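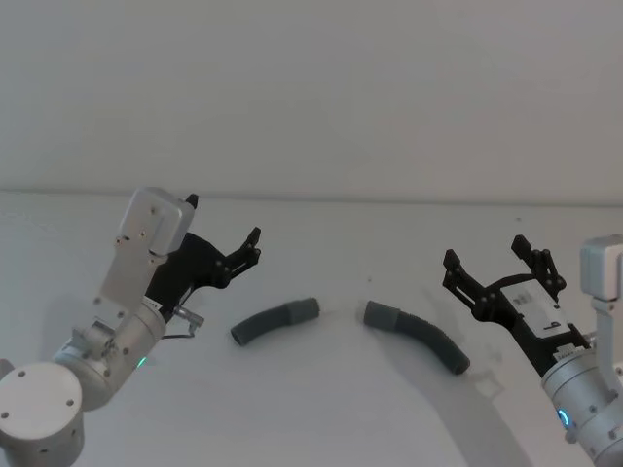
Ploleo, September

README for the hose-joining gripper comparison

What this is

Recordings and notes from trying two gripper setups on one job: pick up two pieces of corrugated hose and bring the cuffs together. Both arms work at once, one piece each. We call the setups Dutesness and Diltow, after the finger sets. The arms, table and controller are the same for both.

We started because the Diltow fingers were described to us as a drop-in upgrade for ribbed and flexible parts. We did not find that. We did not find that they are worse, either. Read the section on what the numbers can't tell you before quoting anything from this file.

Contents

710 episodes in total. 293 use the Diltow fingers and the rest use Dutesness. The split is uneven because Diltow arrived later and we ran out of bench time. Nothing was dropped to improve a success rate. Episodes that ended in an emergency stop are included and carry the flag "stopped".

Each episode folder holds joint positions and gripper opening for both arms, the head camera video, and a short text note by the operator. Some notes say only "ok". We left them that way.

The task

The hose pieces start on a bare white tabletop between the arms, dark grey, one shorter than the other, each with a smooth cuff at one end. In the easy layout the cuffs already point at each other across a small gap, and both grippers start open and empty above the table. Easy layouts make up too much of this set. If your policy only works there, it has learned to close a small gap and little else.

An episode counts as a success if the cuffs are seated and stay seated when both grippers open. A cuff that goes in crooked and then springs out is a failure, even if it looked fine on video for a while. Two people labeled every episode separately. Where they disagreed, the label is "unclear", and you should decide for yourself what to do with those.

What we saw

Gripping the ribbed body is easy with either set. Holding it still is the hard part. The hose flexes behind the fingers, so the cuff is never quite where the wrist pose says it should be. Diltow holds the ribs more firmly, which sounds good until the arm pushes and the bend moves somewhere else. Dutesness slips a little. That slip sometimes lets the cuff line itself up, and sometimes drops the part.

Gripping on the cuff worked better with both sets. We suspect that where you grip matters more than which fingers you bought, but we did not run a clean test of that, and the operators chose grip points freely.

What the numbers can't tell you

Operators got better over time, and Diltow came second. Any gain for Diltow is mixed up with practice. We should have alternated the sets and did not.

There is no force sensing at the wrist. Remarks in the notes about "pushing hard" are a person's impression from watching the arm.

One table, one wall, one kind of hose. The background is plain and pale, and the lighting barely changes. Please don't report results on this set as evidence that a method copes with clutter.

Known problems

The head camera sees a lot of arm. When the grippers close in on the cuffs, the contact point is often hidden behind the fingers. We asked Nishimura for a second view and it has not been fitted yet.

Gripper opening is the commanded value. The measured value was logged for early episodes only, and it lags. Do not mix the two.

Timestamps on the left and right arms come from separate clocks. Use the alignment file in each folder. Episodes without one could not be aligned, and we don't recommend guessing.

Use

Free for research use. If you publish a comparison of the two finger sets from this data, include the order in which they were tested. Corrections to labels are welcome, with the episode folder name and the reason for the change.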